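Buscar en el archivo Buscar Menú

Informe de afinación
Relatos breves
Septiembre. Por la redacción de Clulero
40 compartidos · 9 comentarios

El carillón de Clestenside constaba de nueve campanas y un registro. El registro era anterior a las campanas actuales y, según el inventario municipal, tenía más valor. En él se anotaba la nota fundamental de cada bronce, medida dos veces al año, con la temperatura de la torre en la columna derecha.

El afinador llegó en septiembre con un diapasón, un analizador de frecuencia y una carta de encargo. La carta pedía verificar la séptima campana, fundida en Bragança, que los vecinos consideraban baja. No indicaba cuánto ni desde cuándo.

Subió los 88 peldaños, dejó el maletín en el suelo y golpeó la campana con el mazo de goma. El analizador dio un valor idéntico al del registro. Repitió la prueba con el badajo sujeto y después libre. Anotó los tres resultados en tinta negra.

Bajó a la pensión a las seis de la tarde. La habitación disponía de cama, mesa, lavabo y una ventana orientada a la torre. Se lavó las manos, abrió el cuaderno y calculó la desviación admisible para un bronce de esa masa.

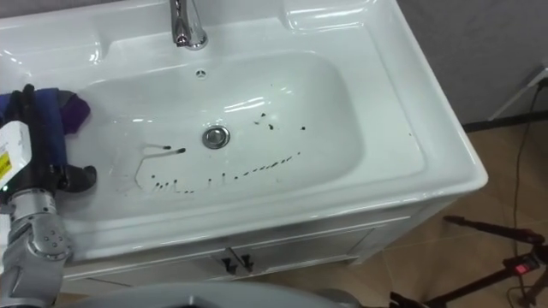
La desviación era nula. A las siete sonó la hora y el afinador, con la ventana abierta, oyó la séptima campana medio tono por debajo. Consultó el analizador, que había dejado encendido sobre la mesa. El aparato indicaba el valor correcto.

Descartó el viento, que era flojo y del oeste. Descartó la reflexión en la fachada del mercado, que habría alterado el timbre y el retardo, pero no la altura. Descartó su propio oído mediante el diapasón. A las ocho volvió a oírla baja.

Al día siguiente preguntó en la calle Rorura, la más próxima a la torre. Una mujer que vendía hilo le dijo que la campana había bajado el invierno en que cerraron la escuela. Un hombre situó el cambio después de la inundación. Ninguno de los dos había subido nunca a comprobarlo. El afinador anotó ambas fechas con la observación «no compatibles».

Pasó la noche en la torre. A cada hora midió, y a cada hora la medida fue correcta. También lo fue el sonido, oído desde allí. Dedujo que la campana sonaba afinada para quien estaba junto a ella y baja para quien la oía desde el pueblo. No conocía ninguna ley que lo explicara y no propuso ninguna.
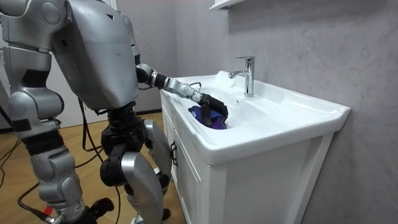 Un robot humanoide plateado y negro alarga el brazo derecho hacia el lavabo.

El informe ocupó una página. En el apartado de conclusiones escribió: «Bronce conforme al 100 por ciento. No se recomienda intervención». En el de observaciones dejó una línea en blanco y luego añadió que convenía facilitar a los vecinos el acceso a la torre, por turnos, en las horas de toque.

Antes de marcharse abrió el registro por la última página. En la columna derecha, donde correspondía la temperatura, puso el número de peldaños. Cerró el libro, entregó la llave en el mercado y esperó el autobús bajo la marquesina. A las nueve sonó la hora. El afinador sacó el diapasón del bolsillo y lo sostuvo sin golpearlo hasta que terminó la última campanada.

9 comentarios · Compartir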